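Home | Visits | Open Day | Getting Here | News | Contact

Open Day at the Kincaid Robot Room – your questions answered

Updated 2025-08-23

Hello! I'm Wilma Urquhart and I look after visits at Kincaid. My inbox fills up every time we announce an open day, so I've put the things people ask most on one page. If yours isn't among them, write to me and I'll add it when I get a minute.

What will I see when I come?

Robot arms doing household jobs, mostly. We work on soft things – towels, cloths, socks, the odd pillowcase – so don't expect car doors and sparks. You'll come up to the main office, which is one big bright open room, and people will be at their desks getting on with things while the demonstrations run. I like it that way (it's a working day for them, and you get to see what the place is like when it's not been dressed up for company).

How long does a demonstration last?

Longer than you'd think for one towel! Everett Crenshaw runs most of them and he'll do the same job several times over, changing the starting position between goes. A full visit, with tea, takes up to 3 hours, but you can slip away whenever you like. Just drop your badge in the tray by the lift.

Why towels?

I asked exactly this in my first week. A box is the same shape every time you pick it up, but a towel never is. It sags and bunches, and the fluffy ones squash down as soon as you press on them, so the arm has to cope with a thing that changes while it's being handled. Rolled towels are a nice place to start because everyone knows what a good one should look like, and children are very quick to tell us when ours isn't.

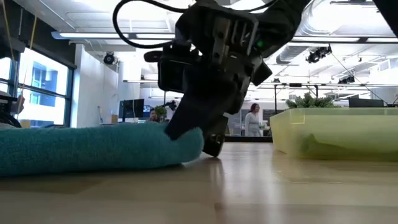
They also come undone if you let go of them at the wrong moment, and that gets the biggest groan of the day from the audience. Please do groan. Everett has heard worse.

Does it ever go wrong in front of people?

Oh, plenty. At our last open day at Nundstead the arm missed a flannel four times running and then got a round of applause for the fifth. We don't swap in a film of a good run when that happens. If it fails, whoever is running it will stop, tell you what they think happened and have another go.

Can I touch the robot?

Not while it's powered, sorry. There's a switched-off arm on the side bench that you can move about by hand, and it's heavier than it looks. You can also feel the spare gripper pads, which is what Rochelle Lindqvist's table is for. She'll happily talk about pads until closing time, so be warned if you've got a train to catch.

Can I have a go at controlling one?

Yes, in the afternoon. Put your name on the sheet when you arrive and you'll get a short turn with someone next to you. Younger children need a grown-up to stand with them, and long hair should be tied back, please.

Do I need to book?

Yes, and it's free. We had 431 people through the door last August and the stairs were a squeeze, so this time there are timed slots. Bring the email on your phone or printed out, either is fine. If your plans change, let me have the slot back – there's always a waiting list.

I'm bringing a school group. Is that all right?

Lovely, but please ring first. Otis Pennington does the school visits on separate mornings with a slower programme and more time for questions, and that usually suits a class much better than the open day crowd.

How do I get to you?

The 813 bus from Trandham stops right outside. If you're driving, use the Hanedden Road car park and not the bays in front of the building, as those belong to our neighbours and they do mind. There's a lift from the ground floor and step-free access all the way through. The room can be very bright on a sunny day, so bring sunglasses if glare bothers you.

Can I take photos?

Of the robots, as many as you want. Please check with our staff before you photograph them at their desks, and keep the flash off during demonstrations.

Is there anything to eat?

Tea, coffee and squash, plus biscuits while they last. Ansel Doucet made a lemon cake for the last one and it had gone by eleven, so I'm promising nothing. Food stays in the kitchen, please – crumbs and terry cloth don't mix.

Will there be another one if I miss it?

I hope so! Sign up for the newsletter and you'll hear the date before it goes on the website.

Recent posts
- What we learned from the Nundstead open day
- School mornings: how to arrange one
- Rochelle's pad table, a short guide
- Folding or rolling? Your votes counted

We use cookies to remember your settings and see which pages get read. Accept | Manage choices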